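Ilen and Ustine: The Border Talks Resume
February 22, 2020

The governments of Ilen and Ustine have agreed to reopen negotiations on the Mottram crossing, which has been closed to commercial traffic since September. Delegations will meet at Trindenness for four days. Readers of this blog will recall that the previous round ended without a joint statement.

The Ustine parliament approved its delegation's mandate by 40 votes to 7. The margin conceals a good deal of unease. Several members who supported the motion spoke at length against any change to the customs protocol, and the foreign minister did not reply to them.

Nigel Dawber, whose history of the 1950s settlement I have cited before, takes the view that Ilen will offer a limited reopening – passenger vehicles first, freight later. I consider this plausible, although the hauliers' association has already rejected it.
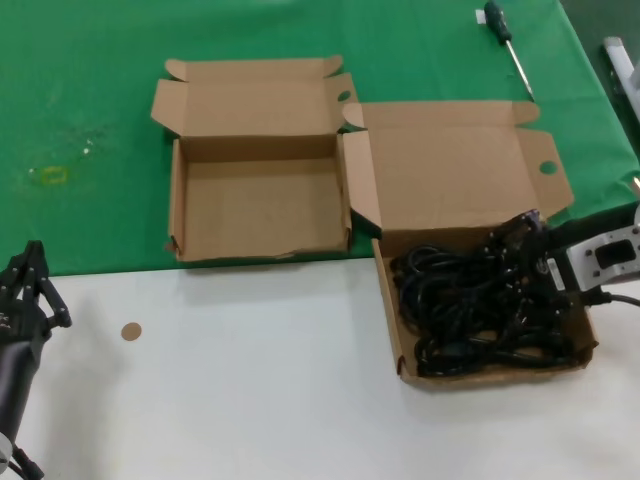 Who would have to approve an agreement reached at Trindenness? Both parliaments must ratify it, and in Ilen the text must also be put before the regional assembly at Mottram.

I shall write again when the agenda is published.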